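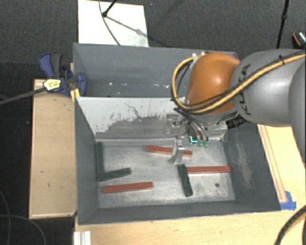

Rutine Press Office

VIMISDEN – Rutine, the neighborhood lending and packing room on Sarmiento Street, is opening its bin shelf to the whole of Vimisden this February. Anyone with a Vimisden address can now borrow deep, sturdy storage bins for a move, a garage clear-out, a school sale or a change of season in the closet, keep them for up to four weeks, and bring them back for the next household. There is no charge for the first six bins.

The shelf has been running as a members' service until now, and it has been busier than we dared hope. During the members' year, bins went out 1673 times. They carried winter coats, canned food, picture books, garden tools, the contents of at least one entire sewing room and, for a memorable weekend, a very large model railway. We are thrilled to be able to say yes to everybody else who has been asking at the counter.

Plain gray bins, well used

The bins are the simple kind: rectangular, gray, deep enough for a stack of folded blankets, with side walls that slope inward toward the floor. The slope matters more than it sounds. It means empty bins of the same size nest inside each other on the way home, so a person with a small car can pick up six in one trip.

They are also scuffed, and we like them that way. The floors are scraped, the walls have worn patches and black scratches, and plenty of the rims have had a hard life. New bins look lovely in a row, but people fuss over them. Hand somebody a bin that already has a few scratches and they will put a cast-iron pan in it without thinking twice, and that is exactly the sort of job it should be doing.

Every returned bin is wiped down and checked by hand before it goes out again. A bin with a crack through the floor or a split corner comes off the shelf. A bin that is only ugly stays on it. Of the bins in the original set, nearly all are still being lent, and the handful that were retired are now holding potting soil in the yard out back.

A place to pack as well as a place to borrow

Along with the bigger shelf, Rutine is opening its packing stations to the public for the first time. The idea is easy to grasp once you have tried it. Two bins stand right next to each other with pale wooden surfaces close by, and you work from one bin into the other. Everything you own that needs a decision starts in the first bin. Whatever you are keeping goes into the second. Anything you can't decide on goes on the wood, where you have to look at it.

Members who have used this setup tell us it is the part they miss most when they get home. At a kitchen table, things spread. They slide under the newspaper, somebody moves them to make room for dinner, and by the evening there are four piles and no memory of what any of them meant. With two bins edge to edge there is really only one pile, and it gets smaller as you go. We have watched people get through a box of mixed cables and toys in the time it takes to drink a coffee, and then go straight back out to the car for another one!

The stations stand over dark gray carpet, chosen when we moved in because the bare floor underneath was hard on the knees and harder on anything breakable. It has a fine texture that vacuums clean, and it keeps the noise down when several families are sorting at once.

The wooden shelving in the borrowing area is new. It was built for us by Cavwood, a small joinery shop a few streets away, to the exact width of our largest bins with a hand's width on either side for getting hold of the rims. Cavwood also made the low step in front of the shelf so that shorter borrowers can reach the upper row. We had asked for something that could take a knock, and it can.

How borrowing works

Come to the counter with proof of a Vimisden address. We will note your name, the number of bins and the date they are due back. The first six bins are free for four weeks. Larger loans, for a full house move for example, can be arranged ahead of time, and there is a small fee from the seventh bin onward, posted at the counter.

Lids are available for most sizes, though not all. If you need lids, please say so when you reserve.

Bins should come back empty and brushed out. They do not need to be spotless. Please don't use them for paint, wet cement, motor oil or live animals (a rabbit has already been tried). Food is fine if it is packed or canned. Loose dirt is fine if you hose the bin out afterward and let it dry before stacking.

If a bin breaks while it is with you, bring back the pieces. There is no penalty for ordinary wear.

How the packing stations work

The stations are booked by the hour, mornings from 9 a.m. and evenings until 8 p.m. An hour is enough for two or three full bins. You are welcome to bring your own boxes, bags and helpers, and children can join in as long as an adult is with them.

We supply paper for wrapping, tape, string, labels and thick markers. We ask that you label on the short end of the bin, on tape and never directly on the plastic or paintwork of whatever you are packing. Writing on the short end means the words can still be read when bins are stacked on a shelf or lined up in a van.

A few habits have grown up among regular users, and new borrowers may like to have them:

Start with the heaviest things and keep them to the bottom of the bin, even if it means taking a few things out again.

Leave a gap of two fingers at the top. A bin filled past its rim can't be stacked and will shed something on the stairs.

Put soft things in last. Towels and sweaters fill the corners that the sloping sides leave behind, and you will have to pack them somewhere in any case.

Pack one bin for the first night and keep it with you. Kettle, mugs, bedding, phone charger, toilet paper, a lamp.

Donations on the way out

Anything you decide not to keep can be left with us if it is clean and works. In the members' year, visitors left 3701 items at the donation table, and the great majority found a new home within Vimisden. Kitchenware goes fastest. Children's rain boots hardly touch the table. We have a lasting surplus of vases and would be delighted to see some of them leave.

We cannot accept mattresses, large appliances, car seats or anything with a missing safety part. The city drop-off site takes most of these and we keep a printed sheet of its hours at the counter.

What comes next

With the shelf now open to everyone, Rutine hopes to reach 2000 loans in the first public year. To help us get there, 150 more bins are on their way, all of them secondhand and bought from local businesses that were replacing their own. They will arrive in batches through the spring, so if the size you want is out, please put your name on the list and try again a week or so later.

We are also planning a set of evening sessions on packing a kitchen, packing books and packing for long-term storage. These will be relaxed and practical, with real bins and real clutter – bring your own drawer of odds and ends if you like. The kitchen session will be first, and places will be posted on the board by the door.

Schools, clubs and places of worship that need bins for a sale or a collection can write to us now for the spring and summer. Group loans have no set upper limit, but early requests have a far better chance, particularly for the weeks when college students are moving.

About Rutine

Rutine is a lending and packing room in Vimisden. It lends storage bins, hand trucks, moving blankets and straps, and provides space and materials for sorting and packing household goods. It is paid for by membership dues, loan fees and local grants.

Press visits to the Sarmiento Street room can be arranged through the Rutine press office, mornings preferred. Please use the side entrance, as the front door opens onto the loading area.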